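I moved to Eludham in October, and in my first week I paid 47 for a kettle which stopped working before the winter. The shop did not repair it. They offered me a new one, and they were surprised that I was not happy.

In my opinion a town of 2,550 people should have one place where things are repaired. We had such a place on Obura Street, but the rent went up to 900 a month and the owner closed it.

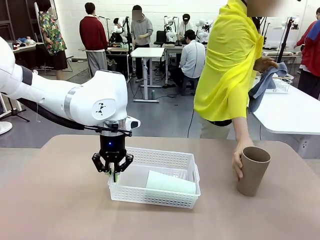 Some neighbors tell me that repair is too slow and new things are cheap. I understand this – I also do not like to wait. But cheap things must go somewhere after, and we all pay for the truck that takes them.

The council could give a small room at low rent. I would bring my kettle there on the first day.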